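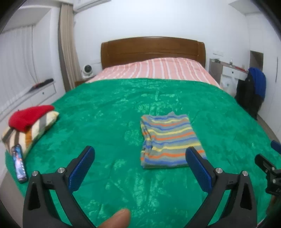
When a housekeeping crew gets a folding machine, who does the work the machine can't do?

The same people as before, on a schedule written by someone who has only seen the machine run.

I supervise laundry and rooms at Pevton, a staff lodging block with 35 beds. In January we took delivery of a Hirnano towel folder, and by spring I had learned how to bring one in without losing the crew. Steps follow.

1. Sort before you switch on. The folder likes flat rectangles. Shirts, knit hats and anything with a sleeve go to the hand pile. Ours takes 200 pieces a shift, and the brochure is silent on who feeds it.

2. Rewrite the job sheet first. Feeding, clearing jams and checking corners are tasks, so put them down as tasks with minutes next to them. We skipped this, and for 3 weeks the official time for clearing a jam was zero.

3. Keep hand folding in the rotation. Stand at one machine all day and your shoulders will file a complaint. We switch every two hours.

4. Teach the bedside fold. A striped towel that has been sitting on a bed won't go back downstairs to be fed into anything. Lay it lengthwise, pinch the near corner, bring it over to meet the far one and smooth toward the headboard.
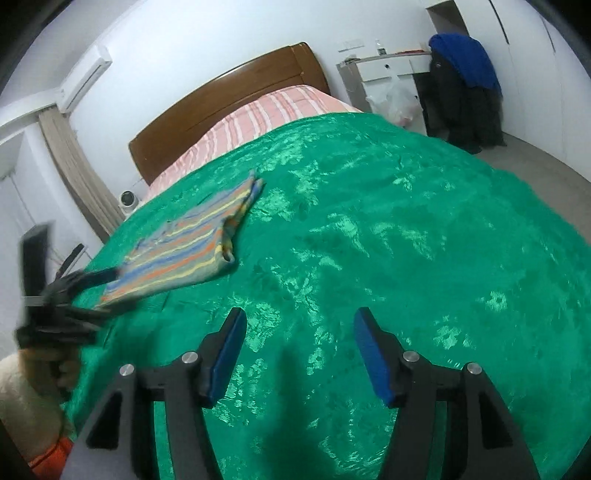
Go slowly on a satin spread. Slick fabric lets the towel travel, and a fold that was square when you began can finish up pointing at the window.

5. Pick one person who may say stop. Ours is Uthai Chaimongkol, who has folded by hand for 7 years and can hear a jam coming from the corridor. He got a raise for it, after some correspondence.

6. Settle where the saved hours go before anyone upstairs finds them. Ours went to mending and a proper lunch. Management had been hoping for a smaller number on a chart.

If the folder stops with the amber light on, open the rear tray and pull the cloth toward you, never sideways.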